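Group project, small bathroom storage, report 2 (draft, 2020-03-17)

Aim: find out if a wall cabinet with open shelves stays tidier than a closed one. Short answer, sort of. We did 13 bathrooms in the Nuscombe block, all rentals, all tiny. Started in February.

Method. Each household got the same sheet, filled in after the morning rush. What's out on the shelf, what's behind the door, what ended up on the sink. Seven sheets came back complete, the rest had gaps and we left them out of the table.

Cabinet type B = open shelves on the left, mirrored door on the right, ledge along the bottom. Bottles go on the lower shelf where you can grab them.
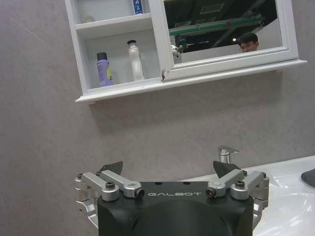 Shojaei disagreed with the whole open shelf idea after reading our first draft, saying that anything left in view gets dusty and you end up cleaning twice. Fair point, we didnt measure dust. Should go in the next round.

Results so far: people put daily stuff in the open part and forget what's behind the mirror. Tall bottles were the main complaint, they only fit one way. The ledge collects things too, hair ties mostly.

Limits: only one building, small sample, self reported. Also two sheets used the old wording for "shelf" so those answers are a bit of a mess.

To do: fix table 2, ask the Desthorpe group for thier sheets, add dust question.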